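Moving a Windows Boot Drive to a Larger SSD

Posted November 17, 2022 by Kimutai Muli
Filed under: Storage

These steps cover copying a working Windows system disk to a larger SATA SSD in the same desktop. The test machine is a Kirui tower with a Skotel board and one spare SATA port. The cloning program is Grulden, run from a USB stick. Other cloning programs use different menu names but the order of work is the same.

You need the new SSD, a SATA data cable, a free SATA power plug, a USB stick of at least 4 GB, and a second disk for the backup.

Before you start

Back up anything you can't replace. Cloning reads from the old disk and writes to the new one, and picking the wrong target will erase the source.

Open Disk Management and write down the size of every partition on the old disk. Most systems have a small EFI partition, the main Windows partition, and a recovery partition at the end. The position of the recovery partition matters later.

If BitLocker is on, save the recovery key somewhere off the machine and suspend protection. Turn off Fast Startup under Power Options. With Fast Startup on, Windows leaves the file system in a half-saved state and Grulden will refuse to copy it.

Run chkdsk C: /f from an administrator prompt and restart. If the check finds bad sectors, stop and copy your files by hand.

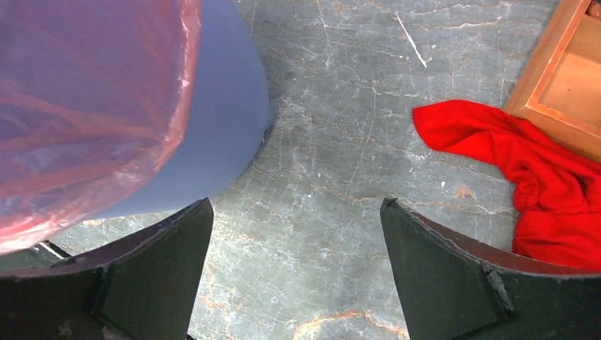
Gripper fingers, with floor visible in the gap.

Connecting the new drive

Shut down, switch off the power supply, and hold the power button for a few seconds. Touch bare metal on the case. Connect the data cable to the spare port and the power plug to the drive. Leave the old disk where it is.

Check the board manual for shared ports. On the Skotel board, SATA port 4 is disabled when the lower M.2 slot is in use, and a drive connected there will not show up in setup at all.

Copying

1. Boot from the USB stick in UEFI mode. If the boot menu lists it twice, choose the entry that starts with UEFI.
2. Select Disk to Disk. Do not select Partition to Partition, which leaves out the EFI partition.
3. Set the source and the target by serial number. Drive letters are not reliable here.
4. Leave Resize Partitions unchecked.
5. Start the copy.

The test disk held 300 GB of data and copied at up to 100 MB/s. The log closed with 2,099 skipped blocks, all of them in the page file. Grulden skips the page file on purpose and Windows builds a new one at the next start. Skipped blocks in any other file mean a read error.

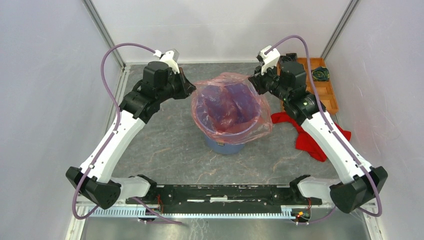

Bag spread over the bucket, one arm at each side.

First boot

Shut down and unplug the old disk before starting from the new one. Two disks with the same disk signature will conflict, and Windows will take one of them offline.

Enter setup and put Windows Boot Manager first. If the machine stops at a black screen with a cursor, boot from Windows install media, open a command prompt, assign the letter S to the EFI partition with diskpart, and run:

bcdboot C:\Windows /s S: /f UEFI

Using the extra space

Extend Volume is grayed out when the recovery partition sits between C: and the free space. Move the recovery partition to the end of the disk in Grulden, restart, then extend C:.

Resume BitLocker. Keep the old disk unplugged for a week or two before wiping it.

Thanks to Mercy Mwaipopo for correcting the bcdboot line.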